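Re: [path-robots] Draft code of practice, section 4 (shared paths)

Oľga, thanks for the notes. I've read section 4 again and I still can't see who it is written for.

> On the passing rule: the Kolář draft asks the machine to keep
> 2 metres from any water's edge and to slow before "places of
> poor sight". I think this is good enough for Flotcombe. We can
> sort out the wording after the November trial report.
> Oľga Čierny

Good enough by whose measure? "Places of poor sight" could be anything. A pier hard up against the path is the plainest case I know, and the draft never mentions one.

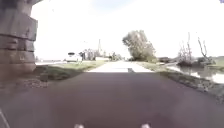
Riverside path, masonry pier to the left, water to the right.

Somebody stepping out from behind stonework gives a machine very little time. I'd want a fixed walking-pace limit, written down, and the operator made to list every such spot before the first run. Lirkier's own manual leaves it to "operator judgement", and we all know how far that goes on a Friday afternoon.

Then there is light. Clause 4.6 says the sensors must cope with "normal daylight", and leaves normal 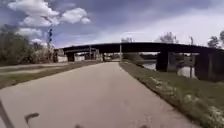
to the maker. I asked Rornora what they test against and got a brochure back. A pass mark set by the seller isn't a standard.

The 2 metre rule has its own trouble. It is measured from the water, but what matters to a machine with wheels is where the level ground stops.
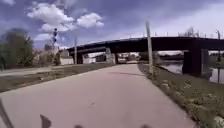
Clause 4.9 deals with stopping, and I'd strike most of it. It allows a halt "anywhere clear of other users", which an empty path will always satisfy. With grass sloping down to the water on one side, and the way ahead going into shade under an overpass, I would say pull to the landward side and stop in the open. The draft would let it sit in the dark under the deck.

I'm also not moved by the 139 pages of annexes. Of the 201 comments sent in, 90 were about spelling and page layout. Very few touched the clauses above.

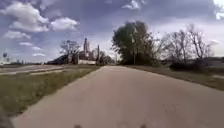 Flotcombe, 12/28/22

I'll hold my vote as "no" until 4.6 and 4.9 are rewritten. If anyone has test figures for going from bright sun into shade, please send them to the list and not to me alone.

Oldřich Halás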